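We use cookies to improve your visit. By continuing you accept our cookie policy.
Print this page | E-mail this page

Packing and Sorting, Unit 5: Divided trays

Read this before the practical. Bring your Goodall workbook.

A divided tray keeps small items apart so they can be checked at a glance. Choose the compartment by the shape of the item. Long, thin packages go in the full-height section, and small round items go in one of the squarer ones. An empty compartment is fine.

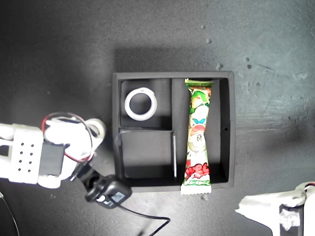

Stisen asked whether an item longer than its section should be laid across two compartments. Leave it in the long section and let the end rest over the wall. Laid across a divider it covers whatever is underneath, and crimped ends get crushed.

Soft coverings need a different check. Look for creases and for folds that have bunched at the edge, and smooth them before you handle anything light-coloured.
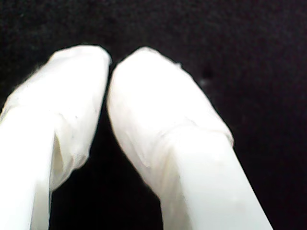 Wrapped snacks are picked up by the body of the package and set down flat. Don't pull on the seal. Record the item and its compartment on the Clollura sheet, one line each.

The written task is 175 words, due in April, and is worth 35 marks.

Related items
Unit 4: Labels and lids
Unit 6: Stacking trays
Zevmont reading list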